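핸드헬드 그리퍼 두 대의 시간축 맞추기

지난 글에서 데이터 변환 스크립트를 정리한다고 해놓고 한동안 손을 못 댔다. 3월 들어서야 양손 데이터를 제대로 보기 시작했는데, 예상대로 변환보다 동기화가 먼저였다. 이번 글은 그 기록이다. 그리퍼 두 대로 찍은 영상을 하나의 에피소드로 합칠 때 생긴 문제와, 지금 쓰고 있는 처리 순서를 적는다.

파이프라인 이름은 Trulden이다. 별 뜻은 없고 저장소를 만들 때 붙인 이름이 그대로 남았다. 입력은 왼손과 오른손 그리퍼의 영상, 각각의 IMU 로그이고, 출력은 두 손의 6자유도 궤적과 그리퍼 벌림 폭, 그리고 상대 자세다. 한 손일 때는 SLAM을 돌리고 궤적을 자르면 끝이었다. 양손이 되면 두 궤적이 같은 시계와 같은 좌표계 위에 있어야 한다. 둘 중 하나만 틀어져도 학습은 돌아가고 손실도 내려간다. 그래서 늦게 발견한다.

1. 시계 오차

처음에는 카메라 내부 시계를 믿었다. 녹화 시작 전에 두 대의 시계를 맞추고, 메타데이터의 시작 시각 차이만큼 밀어서 붙였다. 작업대 위에서 짧게 시험했을 때는 문제가 없어 보였다. 그런데 긴 세션을 재생해 보니 뒤로 갈수록 양손이 어긋났다. 세션 끝에서 측정한 차이가 75ms였다. 한 손으로 물건을 잡고 있는 동안 다른 손이 닿는 작업에서는 무시할 수 없는 크기다.

시작점만 맞추면 드리프트를 못 잡는다. 지금은 세션 앞뒤로 동기화 동작을 한 번씩 넣는다. 두 그리퍼를 나란히 붙여 잡고 위아래로 짧게 흔드는 것이다. 자이로 크기 값으로 상호상관을 구하면 앞뒤에서 오프셋이 하나씩 나오고, 그 사이는 직선으로 보간한다. 더 복잡한 모델도 써 봤지만 차이가 없어서 뺐다.

상관을 구하기 전에 두 IMU 로그를 같은 간격으로 리샘플링해야 한다. 이걸 빼먹고 샘플 번호로 비교하다가 하루를 날렸다. 로그에 빠진 샘플이 있으면 번호 기준 비교는 바로 무너진다.

2. 좌표계

두 그리퍼가 같은 지도에서 위치를 찾으면 좌표계는 저절로 같아진다. 그래서 세션마다 매핑용 영상을 먼저 하나 찍고, 양손 영상을 모두 그 지도에 재위치추정한다. 실패하는 경우는 대체로 비슷하다. 화면의 대부분을 가까운 물체가 가릴 때, 그리고 유리나 흰 벽처럼 특징점이 적은 쪽을 오래 볼 때다.

책상 작업에서는 첫 번째가 특히 많았다. 손에 든 물건은 그리퍼와 같이 움직이므로 배경 특징점으로 쓰면 안 된다. 그리퍼 본체 영역은 고정 마스크로 지우면 되는데, 잡은 물건은 크기와 자세가 매번 달라서 고정 마스크로 처리가 안 된다. 마스크를 넉넉하게 잡으면 배경까지 잃는다. 지금은 본체만 고정으로 지우고, 나머지는 RANSAC에서 떨어져 나가길 기대하는 쪽이다. 깔끔하지는 않다.

3. 상대 자세 검산

시간과 좌표계를 맞춘 뒤에는 검산이 필요하다. 상대편 그리퍼의 마커가 보이는 프레임을 골라 마커 자세를 직접 구하고, SLAM으로 얻은 상대 자세와 비교한다. 두 값의 차이가 세션 내내 일정하면 마커 부착 오프셋이 틀린 것이고, 움직임이 빠른 구간에서만 커지면 시간축이 틀린 것이다. 이 구분이 되고 나서 디버깅이 훨씬 쉬워졌다.
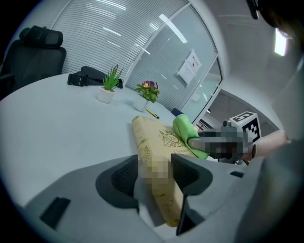
한쪽은 책을 잡고, 다른 쪽은 연두색 천을 책 위쪽에 대고 있다. 오른쪽 그리퍼 위의 흰 큐브가 마커.

이런 양손 작업에서는 마커가 비스듬히 보이는 경우가 많다. 한 면만으로 자세를 구하면 해가 두 개 나와서 프레임 사이에 값이 튄다. 두 면이 같이 검출되면 모서리점을 한꺼번에 넣고 PnP를 푼다. 한 면만 있으면 재투영 오차가 비슷한 두 해를 모두 남겨 두고 SLAM 쪽에 가까운 해를 고른다. 검산용 값을 검산 대상에 맞춰 고르는 셈이라 통계에는 두 면 이상 검출된 프레임만 넣는다.

어안 렌즈 보정도 한 번 더 확인했다. 상대편 그리퍼는 화면 가장자리 쪽에 걸릴 때가 많은데, 보정판을 가운데 위주로 찍어 둔 파라미터는 바깥쪽에서 오차가 컸다. 가장자리까지 골고루 다시 찍어서 교체했다.

4. 결과와 남은 일

에피소드 204개를 새 파이프라인으로 다시 돌렸다. 34개는 기준을 못 넘겨서 제외했고, 대부분 재위치추정 실패였다. 동기화 때문에 빠진 것은 9개다. 뒤쪽 흔들기 동작을 빼먹고 녹화를 끈 경우라 앞쪽 오프셋만으로는 복구하지 않기로 했다.

제외된 에피소드는 지우지 않고 사유 코드를 붙여 따로 보관한다. 나중에 물체 마스크가 나아지면 재위치추정 실패 쪽은 일부 살릴 수 있을 것 같다.

다음에는 벌림 폭 추정을 손볼 생각이다. 천처럼 얇은 것을 잡으면 손가락이 거의 닫힌 값으로 나와서, 빈손으로 닫은 경우와 구분이 안 된다. 폭만으로는 안 될 것 같고 영상 특징을 같이 써야 하는데 아직 정한 것은 없다. 동기화 스크립트는 설정 파일 경로가 하드코딩된 부분만 고치고 올릴 예정이다.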